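How I wash a school backpack by hand

My machine chews up straps, so I do ours in the bath now. Start by emptying every pocket, then turn it upside down over the bin and give it a good shake (crumbs, so many crumbs!).

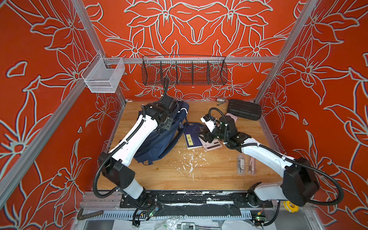
Navy backpack on its side, a basket on the rail behind

Run 11 cm of lukewarm water, add a squirt of mild soap and go over the grubby bits with an old toothbrush. Don't forget the front pocket – Sneha's had a melted toffee in it last July.

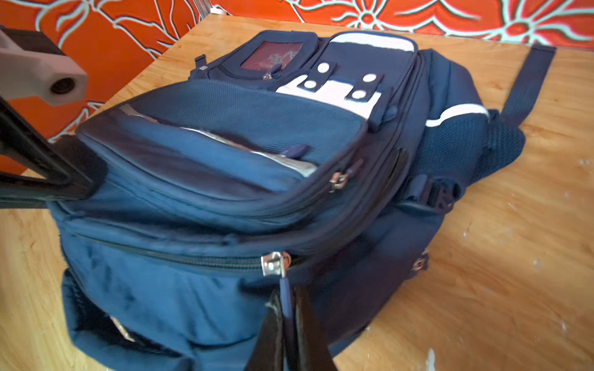 On its back, front compartment open

Rinse twice, press the water out with a towel and hang it upside down in the shade overnight.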